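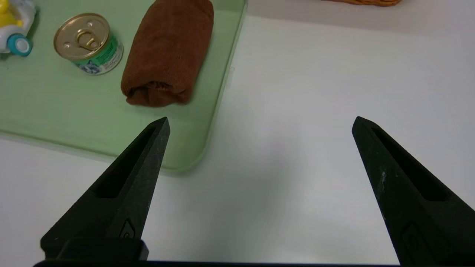
Ulier Street Community Garden and Kitchen
Minutes of the November members' meeting

Held Tuesday at 6:40 p.m. in the back room of the Bhutto Building. Fouzia Bajwa in the chair. Quorum met. Minutes of the October meeting were approved with one correction: the compost delivery came from Clovari, and we had written Fetix. Fetix supplied the hoses.

1. Harvest report
Fouzia read out the totals and there was some cheering. The season came in at 691 pounds of produce, our best year so far, and that leaves out the herbs, which we never weigh. Tomatoes did most of the work again. The pole beans on the north fence were a wonderful surprise after last year's rust, and several people asked which seed we used. It was the saved seed from bed 6. Anyone who wants some for spring should put their name on the sheet by the door.

The squash was poor. Vine borers got into all three hills before anyone noticed. Agreed to try row cover until flowering next year and to move squash to the east side.

2. Money
Balance after the fall plant sale is $1,000 even, once the water bill is paid. The sale itself was great fun and we sold out of garlic before lunch. Members want to order twice as much seed garlic next time. There was a question about whether plot fees should go up. Fee stays at $40 a plot for the coming year. Carried, two against.

The two members against asked that it be noted they would like a lower fee for half plots. Fouzia will bring some numbers in January.

3. Kitchen nights
These have really taken off! The flatbread night filled every chair and people stayed long after cleanup to swap recipes. The pickle night was smaller but just as lively, and we now have a shelf of jars to prove it. Suggestions for winter: dumplings, lentil soup three ways, marmalade, something for kids during the school break. Dumplings got the most hands. Marmalade will wait until February when the oranges are cheap.

We need more big pots. If you have one at home that you can lend, please put tape with your name on the lid AND the pot. Two lids from the soup night are still looking for their owners.
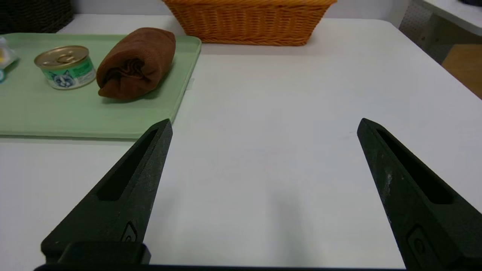 Green tray on the white tabletop.

4. Seed starting
Long discussion. Last spring we started too early and ended up with leggy tomatoes on every windowsill in the neighborhood. Agreed to hold tomatoes and peppers to the middle of March, with onions and leeks going in first, at the end of January. Lights will hang lower this time — a hand's width over the seedlings, raised as they grow.

There was a proposal to switch from peat mix to coconut fiber. Some members have had good luck with it at home, others found it dries out too fast. We will run both side by side and compare at the April meeting. Everyone was pleased with this, including the people who had been arguing.

Labels: pencil only. The marker faded by May and we still don't know what the orange peppers were, though they were delicious.

5. Water and tools
Hoses were drained and brought in on the last work day. The Fetix timer leaks at the collar and needs a new washer. The long-handled fork is missing. If it is in your garage, bring it back, no questions asked. Tool sharpening will take place at the next kitchen night, before the cooking starts, so bring your own pruners too.

6. Other business
The neighbors on Ulier Street asked if we could keep the sunflowers along the sidewalk again. Yes, with pleasure, and taller ones if we can find the seed.

The school would like a second class visit in spring. Agreed. Worm bin demonstration was the hit of the last one, so the worms are booked.

A member brought persimmon cake and the meeting recorded its thanks — the recipe is going in the newsletter.

Next meeting in January, same room, same time. No meeting in December. Adjourned at 8:10 p.m.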